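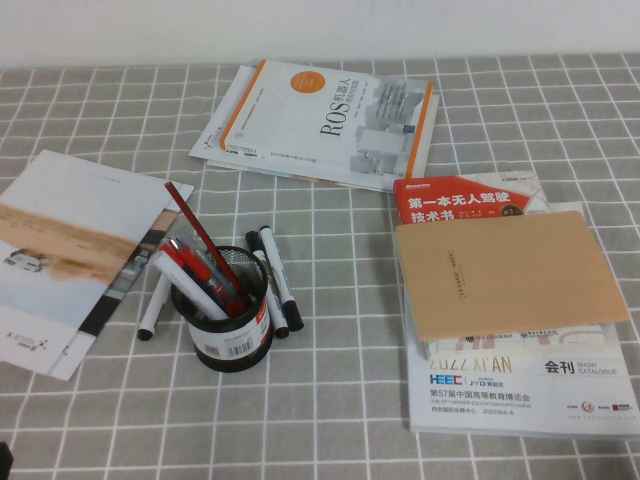 *Bearbeitet von Mhairi Laing und Sohail Satti*

# 4 Ordnung und Ablage von Schriftgut

## 4.1 Gegenstand des Kapitels

Schriftgut umfasst alle Unterlagen, die bei der Erledigung einer Aufgabe entstehen oder dafür herangezogen werden. Zu unterscheiden sind Akten, Sammlungsgut und Druckschriften. Akten wachsen mit dem Vorgang, Druckschriften liegen bei Eingang abgeschlossen vor. Diese Unterscheidung bestimmt das Ordnungsverfahren: Akten werden nach Aktenplan gebildet, Druckschriften nach Format und Zugang aufgestellt.

Kataloge und Broschüren nehmen eine Zwischenstellung ein. Sie gelten als graue Literatur, soweit sie nicht über den Buchhandel vertrieben werden. Moffat ordnet sie dem Sammlungsgut zu, Chisholm den Druckschriften. Das vorliegende Kapitel folgt Chisholm.

## 4.2 Signatur und Beschriftung

Die Signatur besteht aus der Bestandsbezeichnung und einer laufenden Nummer. Sie wird auf dem Rückenschild und auf der Innenseite des hinteren Deckels angebracht. Für das Papier selbst ist Bleistift der Härte 2B zulässig. Faserschreiber dürfen nur auf Hüllen und Kartons verwendet werden, da ihre Farbmittel in das Papier eindringen können. 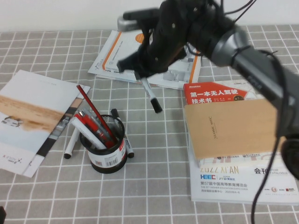 *Abb. 4.1: Marker mit schwarzer Kappe*

Im Bestand Milura des Stadtarchivs Clarnilitz wurden 250 Broschüren ohne Signatur übernommen. Bei 50 Stücken fehlte zudem der Herkunftsnachweis. Die Verzeichnung erfolgte in zwei Durchgängen: zunächst Titelaufnahme und vorläufige Nummer, danach Zuordnung zur Provenienz. Der Bestand wird in Kapitel 6 erneut behandelt.

## 4.3 Formatklassen

Die Aufstellung nach Formatklassen verringert den Raumbedarf im Magazin. Maßgebend ist die Höhe des Rückens. Querformate werden liegend aufbewahrt und erhalten den Zusatz »q«. Hefte ohne festen Rücken werden in Stehkassetten zusammengefasst, wobei jede Kassette eine eigene Signatur trägt. Die Stückzahl je Kassette ist im Findbuch zu vermerken.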